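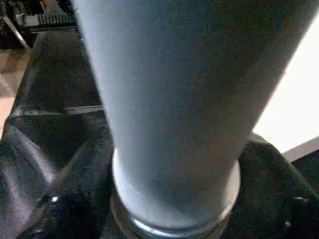 **Zwischenbericht Greifervergleich, Stand 15. März 2018**
An: Heidrun Pichler
Von: Meinrad Imhof

Seit Januar laufen beide Zweifingergreifer, Grabner und Dresedel, am selben Arm und mit derselben Handgelenkkamera. Ausgewertet sind bisher 914 Griffe, davon 458 mit dem Grabner. Die Quoten liegen so nah beieinander, dass ich daraus noch keine Kaufempfehlung ableiten möchte. Herr Lüthi sieht das optimistischer, seine Anmerkungen liegen bei.

## Was mich stört

- **Kamera:** Bei großen zylindrischen Teilen steht nach dem Zugreifen fast nur noch das Objekt im Bild. Zwischen den schwarzen Fingern sieht man gerade noch den Rand am unteren Ende, vom Tisch wenig. Für eine Griffkontrolle mag das reichen, für das Absetzen glaube ich es nicht.
- **Licht:** Die weiße Wand rechts überstrahlt, die Fingerflächen saufen ab. Xiaoyan Hao hat die Belichtung mehrmals nachgestellt. Besser wurde es nur auf einer Seite.
- **Glatte Oberflächen:** Der Hersteller Stirketmont verspricht sicheren Halt ohne Nachregeln. Bei uns musste die Kraft in 15 Fällen von Hand korrigiert werden, und zwar bei beiden Modellen.
- **Steuerung:** Nach dem Update von Privodley blieb der Arm fünf Mal ohne Fehlermeldung stehen. Ursache offen. Diese Läufe sind nicht in der Auswertung.

## Mittel und nächste Schritte

Die beantragten Ersatzfinger würde ich vorerst nicht bestellen. Aurelia Rainer klärt, ob wir die Kamera weiter außen montieren können, ohne den Arbeitsraum zu verkleinern. Erst danach wiederholen wir die Zylinderreihe mit beiden Greifern, diesmal mit Absetzen auf Position. Für den Umbau brauchen wir Ihre Freigabe.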